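Budgeting for a second two-arm cell - what did you forget to count?

Posted in: Planning and Purchasing

tolera_d
We got the green light for a second bench at Mamo and I'm thrilled! Budget has to be in by March. The arms are decided, so please don't talk me out of them. What I need is the list of small stuff that eats the money. So far I have the frame, power strips, spare fingers, wrist cameras and a table covering. What's missing?

kjell_isaksson
Cables. Whatever length you think you need, buy longer, and buy spares of the ones that bend with the arm. We went through 7 in our first year at Stedotau.

adanech.a
Congrats! Put the spare fingers on their own line or purchasing will cut them. Ours folded them into "accessories" and we got none - I'm still a little sore about it. Also lights. Overhead room lights are never where you want them.

kjell_isaksson
I'd skip the lights, to be fair. Learn to live with the room you have and spend it on a second set of grippers.

adanech.a
Disagree! Two cheap lamps on stands cost us 142 dollars and fixed more than any gripper did. Grippers you can add in the fall.

mzeleke
Does anybody budget for the things being picked up? Cinon quoted us 600 for a "starter object kit" and I about fell off my chair.

tolera_d
Ha, no way. We're on toy letters and plates from the kitchen aisle and I love them. Bench one:
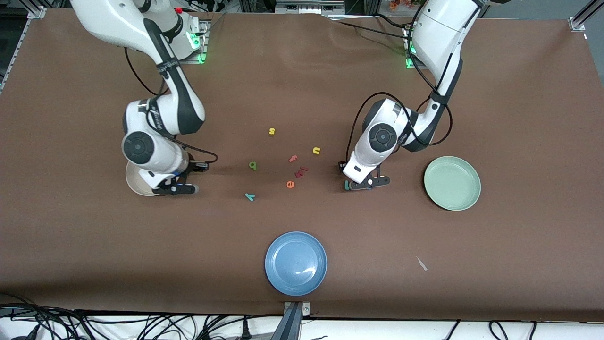
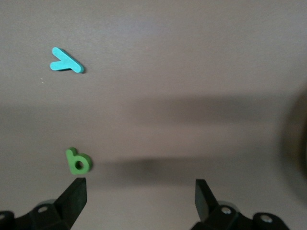
My props line is 200 for the whole year and I think even that's generous. Small letters are great value because the shapes are all different and the fingers have to come in at a new angle nearly every time. The green "b" by the left fingertip in the close-up is a good one, with that little hole in the middle. Kjell, you'll like the cable pile at the near edge of the table in the wide one, so yes, cable trays are going on the list. And Adanech, I see your point about lamps, look at the big soft shadow across the middle of the close-up.

adanech.a
I rest my case :)

kjell_isaksson
One lamp. I'll give you one lamp.

mzeleke
Thanks, passing this to Obsa before he signs the Cinon quote. Tolera, do you plan on buying duplicates of the letters or just one set?

tolera_d
Two sets, same brand, bought together so the colors match. Updated list goes up tonight - keep them coming!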